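The fault showed up on a Thursday, in a test that was supposed to be routine. Engineers at Dreketton had set their Besden hand to lifting plates from a table and stacking them, 100 lifts in a row. It dropped 18.

Most of the drops came late in the run. The fingers closed on the rim, the controller reported a firm grip, and the plate slid out anyway. In 2 cases it landed past the edge of the table, close to a chair.

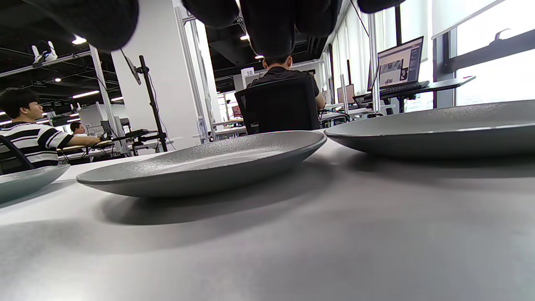

Gray plates on a test table at Dreketton. Photo: Tzavaras/Derberg

The log pointed to one finger. Its force sensor drifted as the motor behind it warmed up, and after 16 minutes it was reading pressure that wasn't there. The software trusted the number and stopped squeezing.

The company has pulled the hand from demonstrations. A new check compares each finger with its neighbors and halts the arm if they disagree — a fix that slows every lift. The sensor itself is being redesigned, and the plate test will be run again in July.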